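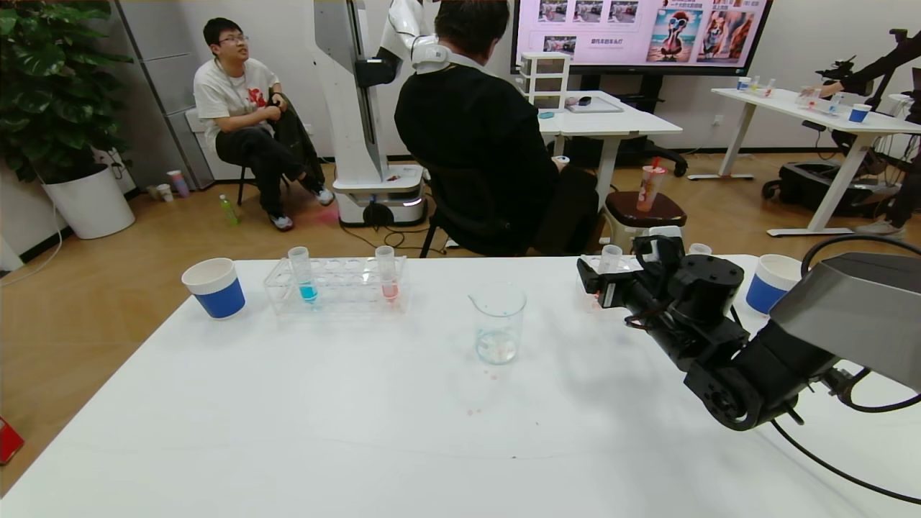 第四章 试管架与烧杯的摆放和取放操作

4.1 适用范围

本章适用于Dulenik桌面液体练习套装的日常摆台、试管取放、倒液和收尾。套装编号677为双架版,编号47为单架版。单架版用户请跳过4.3的第4步。套装内的色液只供练习使用,不可饮用,也不可与其他试剂混用。

4.2 开始前的检查

1. 桌面应平整、稳固,浅色台面更容易发现滴落的色液。
2. 对光检查试管和烧杯,管口、杯口如有缺口或裂纹,停止使用并更换。
3. 将试管架放在桌上,轻压四角。若有晃动,换一个位置再试。
4. 准备吸水纸和一只废液杯。带蓝色条纹的纸杯可以用作废液杯,使用前请在杯身写上“废液”。

注意:同一张桌上如果有多只外观相同的纸杯,必须逐只标注用途。饮料杯和水瓶不得放在操作台面上。

4.3 摆台

1. 烧杯放在桌面中间,杯嘴朝向操作者惯用手的对侧。
2. 透明试管架放在烧杯一侧,与烧杯之间留出一掌宽的空隙。
3. 将蓝色液试管和粉红色液试管插入架上的圆孔,两管之间至少空一个孔位。试管应垂直落到底,不要斜卡在孔边。
4. 第二个试管架放在烧杯另一侧,用来放清水试管或空试管。
5. 废液杯放在台面外侧,不要挡在试管架与烧杯之间。

4.4 取放试管

1. 取下管盖,盖口朝上立在试管架旁边。不同试管的管盖不要并在一处。
2. 夹住试管上部三分之一处,垂直向上提,管底完全离开孔板后再横向移动。
3. 放回时先对准孔位,再慢慢下降。感觉有阻力时应提起重新对位,不要硬压。
4. 确认试管站稳后松开。

小心:试管是透明的,装清水时液面不易看清。移动前先从侧面看一眼液位,超过管身三分之二的,先倒出一部分。

4.5 向烧杯倒液

1. 管口靠近烧杯内壁,倾斜要缓,让液体沿壁流下。
2. 倒完后管口在杯壁上停两秒,再竖直收回。
3. 每次只倒一种颜色。换色前,把烧杯里的液体倒入废液杯,并用清水冲洗一次。

提示:粉红色液落在白色台面上十分显眼,常见的滴落位置是烧杯前方。多半是收管太快造成的,请参照第2步放慢动作。

4.6 滴液处理

1. 先停止倒液,把手里的试管放回架上。
2. 用吸水纸从液滴外缘向中心按压,不要来回擦。
3. 再用湿布擦一遍,最后擦干。
4. 色液在台面上留置过夜可能留下浅印,可用Germont中性清洁剂处理。清洁剂不得接触试管内壁。

4.7 收尾

1. 盖回所有管盖,核对颜色与标签。
2. 倒空烧杯,冲洗后倒扣晾干。
3. 试管架用清水冲洗,孔内积水用纸条吸干。
4. 废液杯用后丢弃,不得改作他用。

4.8 备件

试管、管盖和试管架均可单独订购,订货号2,312为试管与管盖组合,每包9套。订购时请注明套装编号。单架版升级为双架版时,只需加购一个试管架,烧杯可以继续使用。

本章由Hưng Ngô修订,10月版起替换旧版第四章。旧版中“管盖放入纸杯暂存”的做法已取消。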